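Camp Furniture and Trekking Pole Spec Table: README

Version 2, released Apr 2, 2025

Contents

The table holds 431 rows. Each row is one product as listed in one printed or online catalogue: folding chairs, stools, camp tables, cots and trekking poles. The oldest catalogue used is from 1965. Product lines include the Brotdale stools, the Surnthorpe chairs and tables, and poles sold under the Bouzid and Selon names.

Files

specs.csv: main table, UTF-8, comma separated
sources.csv: one row per catalogue, joined on source_id
changes.txt: edits made after version 1

Columns

item_id: text, stable between versions
category: chair, stool, table, cot or pole
mass_g: listed mass in grams, without stuff sack where the catalogue gives both
packed_len_mm: longest side when packed
load_kg: listed maximum load, blank if not given
frame_mat: alloy, steel, wood, carbon or mixed
source_id: text
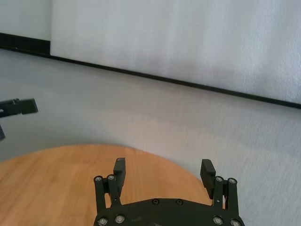

Masses given in ounces were converted and rounded to the nearest gram. The original string is kept in mass_raw. Where a catalogue gives a range, mass_g holds the upper figure and mass_flag is set to R.

Poles are entered per pair. Selon catalogues list single poles, so those values have been doubled and flagged D. Baskets and rubber tips are left out of the mass if the source says so and are otherwise assumed to be included.

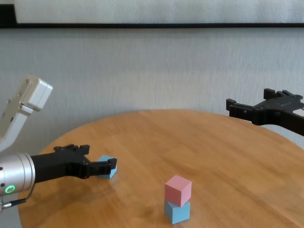 Known problems

Load ratings are not comparable between makers. Surnthorpe quotes a static load; Brotdale does not state a method. Do not rank chairs on load_kg alone.

Packed length is missing for most wooden tables. Colour names were dropped in version 2, which merged a number of rows that differed only in fabric. The old identifiers are listed in changes.txt.

Comments on version 1
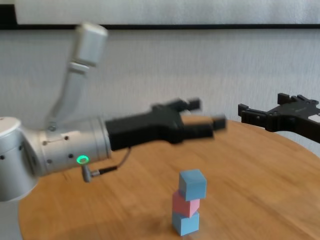

Selon user: the doubled pole figures caught me out. I had already doubled them in my own script, so every pair came out at twice the listed weight. Could the flag go next to the mass column?

Done in version 2. The column order is now mass_g, mass_flag, mass_raw. Scripts that read columns by position will need changing.

The Bouzid rows were also checked again against the catalogue pages, and minimum and maximum pole lengths were swapped back where they had been entered the wrong way round.
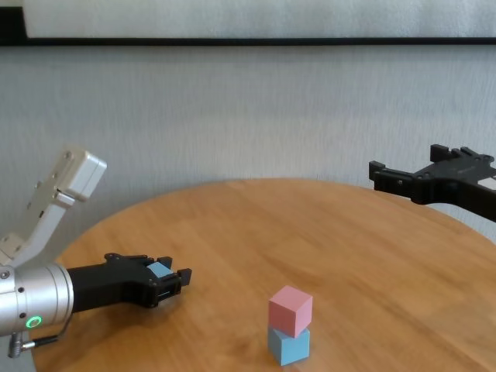 Round wooden table, with a pale grey wall behind.

Use

The table may be copied and altered for any purpose. Please cite the version number. Corrections should give the item_id, the column and the catalogue page. Reports without a page reference are held until the source can be found.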